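Bookshelf care: dust, damp and a bit of daylight

I love a wall of books, and I love it even more when it doesn't make me sneeze. Start at the top and work down, one shelf at a time. Take everything off (yes, everything!) and go along the tops of the books with a soft, dry paintbrush, holding each one shut so the dust can't slide in between the pages.

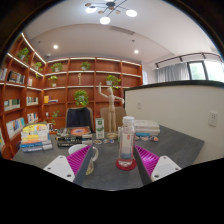

By Leandro Barroso
Home Tips, Wakadow

Wood shelves want a barely damp cloth and then a dry one, going with the grain. Let them air for an hour before anything goes back. If you have strip lights along the shelf fronts, switch them off first and wipe them dry - they collect more fluff than you'd believe.

My own wall holds 970 books and I do it in four evenings with the radio on. It's a great way to find the novel you swore you'd lent to your sister!

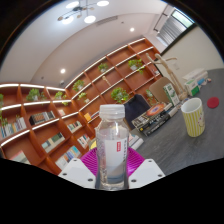
Gumosthorpe, 02/11/2020

Winter air is the tricky part. Keep drinks off the shelves, leave a finger's width behind the books so air can move, and don't pack them so tight that you have to tug at the spine. Push in the two neighbors and grip the book by its middle instead. 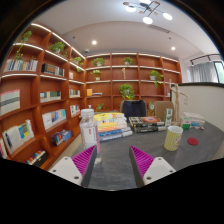 Books laid flat, spines facing forward.

Big, heavy books are happiest lying down, largest at the bottom. Keep piles low enough that you can lift the whole lot in one go.

Musty paperback? Stand it in a lidded tub next to an open dish of baking soda for a week. Hamish Sheehan wrote in to say he uses plain clay cat litter, and I tried it on an old atlas - wonderful stuff!

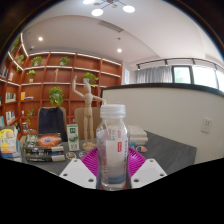

Sticky price labels come off nicely with a hair dryer on low. Warm the label, lift a corner with a fingernail and peel slowly. Glossy covers only, please, and test a small spot first.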